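Keeping a White Kitchen Table White

When we moved to the flat in Tangate, the kitchen came with a large white table, and I was sure it would be yellow after one winter. Eleven years of tea, turmeric and school paint later it is still good, so I write down my habits.

For every day I use only warm water with one drop of dish soap, and a soft cloth. Wipe in long lines from the wall toward you, then once more with clean water. The second wipe is the one most people skip. Soap that stays on the table becomes a thin sticky film, and the film catches the gray dirt.

Crumbs should go away dry. If you put a wet cloth on toast crumbs, you make paste. I keep a small paintbrush in the drawer for this — the cheap kind with soft hair.

Coffee and tea rings: mix baking soda with water until it is like yogurt, put it on the ring, wait five minutes and wipe without pressing. Do not use the green side of the sponge. It takes away the stain and also the matte finish, and afterward you have a shiny spot which you will see every morning.

Turmeric is the difficult one. Wash as well as you can, then open the curtains. Sunlight makes it paler in a few days. 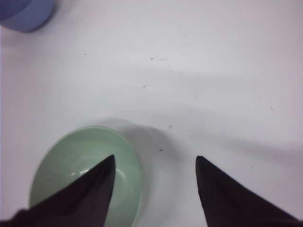
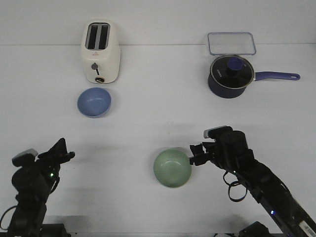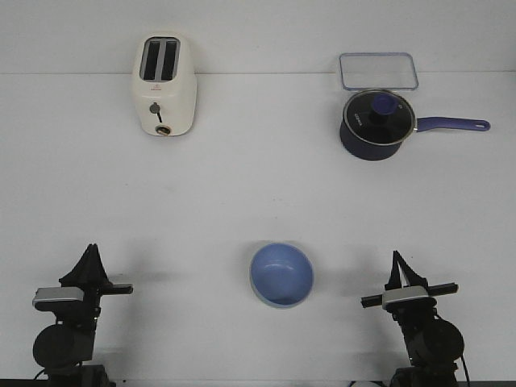 Vimala Rajan wrote to me that baking soda never did much for her turmeric spots, and that she now lays a cloth with a little lemon juice on them before the sun comes to that side of the house. She leaves it for ten minutes, no longer, and rinses very well. She also warns that lemon should stay away from marble or any other natural stone.

I tried her way in August with a spot from lentil soup and it was gone faster than with mine. Thank you, Vimala.

Some smaller things. A hot saucepan needs a mat, always, also when you are in a hurry. Glass lids should be dried on the inside before you put them down, or they leave a ring of hard water. For old lime rings I use white vinegar, one part to three parts of water (again, not on stone).

Pull the toaster forward once a week and wipe behind it. Unplug it first and let it cool. The crumb tray is emptied over the sink, not over the table.

For ballpoint pen, a cotton ball with rubbing alcohol works well. Try it first on the underside of the table, and keep the window open.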